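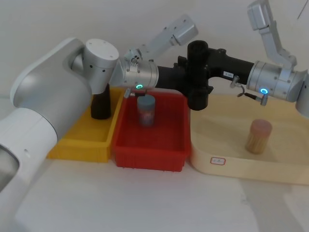 How many containers does a sorting table need?

Three will do for most benches: two deep bins for the things you are separating, and one shallow tray for whatever is still waiting to be sorted. Suppliers will tell you five or six. Try three for a month before you believe them.

4. Setting out the sorting table

This section covers the Trimora table set with coloured bins and a tray. It assumes the table is already assembled and level (section 3). If it rocks, go back. Folded card under one leg is a bad habit and it will come out the first time someone sweeps.

4.1 Placing the containers

1. Wipe the table top and let it dry. The leaflet in the box says the bins "grip any surface". We have not found this to be so on a damp one.

2. Put the two bins side by side at the back of the table, yellow to the left and red in the middle, with a gap between them wide enough for your fingers.

3. Put the tray on the right. Left-handed users can reverse the whole order, but then reverse it on every table in the room. Mixed layouts cause more wrong drops than poor labelling ever did.

4. Keep the front of the table clear. It will attract mugs, tape and paperwork. Move them.

5. Check the reach. Standing in your usual place, you should be able to touch the bottom of both bins without leaning. The packaging promises "zero stretch for all users", a claim we would like to see tested by somebody short.

Note: The table top is 925 mm deep in the wide version. If you have that one, bring the bins forward until step 5 works, and ignore the printed placement guide.

4.2 Deciding what goes where

1. Give each bin one meaning and write it down. "Keep" and "return" are good meanings. "Miscellaneous" is a second tray with high sides, and it fills up first.

2. Load the tray in a single layer. Piling it up looks quicker and may even be quicker for the first few minutes -- after that you are digging.

3. Sort from the near edge of the tray towards the back.

4. Anything you can't place goes back to the far corner of the tray. Look at it again at the end. Do not start a fourth pile on the table.

Caution: Do not put blades, broken glass or leaking containers in the bins. Plastic bins are easy to rinse and easy to cut through.

Note on colour: Winirik's catalogue says colour coding "removes sorting errors". It may help. Pantelis Bakalis tried a batch of 815 small fittings with coloured bins and another with plain ones that had large written labels, and he could not find a difference worth reporting. Use both if you have them. Anyone who has trouble telling colours apart should have labels in any case.

4.3 Emptying

1. Empty a bin when it is two-thirds full. The fill line moulded inside some Gilorine bins is higher than this and can be ignored.

2. Lift with both hands under the base. The rim is shaped like a handle and is not strong enough to be used as one.

3. Put the bin back in the same place before you touch the tray again.

Caution: Maximum load is 40 kg for the table as a whole, with everything on it. It is not the limit for each bin, whatever the sticker appears to suggest.

4.4 Spares

Replacement trays are listed under part 2887. Athanasiadis sells a tray described as a universal fit; ours was slightly too long and overhung the side. Measure first.

Corrections to this section go to Lefteris Psarras. The cleaning instructions are being rewritten and should be ready in September -- until then, warm water and washing-up liquid.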